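Notebook, sponge wear, Wularico bench
June, started 9.40 am

Moodley two-layer sponges, new lot. Carton says 112, took 14 for us, rest back on the shelf under the sink. Rokeya wants numbers before the Clindon people ring so going fast today.

Question is still the same one: does the glue line let go before the scrub side wears out? Last lot it did, on every sponge Régis soaked overnight. Might be the soak, might be the glue. Hervé says glue. Hervé always says glue.

Blue cloth down on the bench first, crumbs show up on it and it wipes off easy. Note to self, shake it out over the bin and not the sink, drain was slow again this morning.

Dry weights done and in the Prornell sheet, column C. Column B is the old lot, dont overwrite it (Shivam).

Handling check before any water. White foam layer is the thick one, tan is the backing. Look at the join along the long side, squeeze, let go, look again.
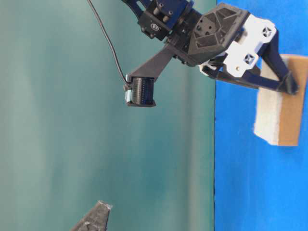
Soak and rub

Tap water, one squirt of dish liquid per tub. 100 strokes on the enamel tray, rinse, squeeze, repeat. Baptiste did the first lot, I did the rest, so pressure is not the same between us. Should of used the weight. Will use the weight next time.

More than 552 strokes on the longest one before I stopped, arm gave out before the sponge did. Corners going fluffy, join still holding. Colour came out of the tan side a bit into the rinse tub, like weak tea. Ask Moodley what they dye it with.

Smell: none yet. Leave two damp in a closed tub and check after lunch tomorow. 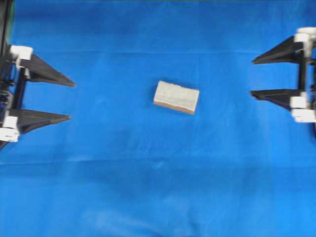

Still no decent way of scoring the edges. Régis has his one to five scale but he and I gave different marks to the same sponge, twice. What I'd like is a reference card, three or four stages, taped up over the bench. The sponge lying on its own on the blue would do for the layout — one per card, plain cloth all round, rough grey-white face up, tan showing along the long side so you can see both layers at once. Edges on that one look a bit ragged, so no good as the "new" card. Iron the cloth before we do them, there's a crease right across it.

To do
Weigh again once dry, same scales
Ask Rokeya if Clindon want the old lot in the table too
More dish liquid
Tray back to the kitchen, they have noticed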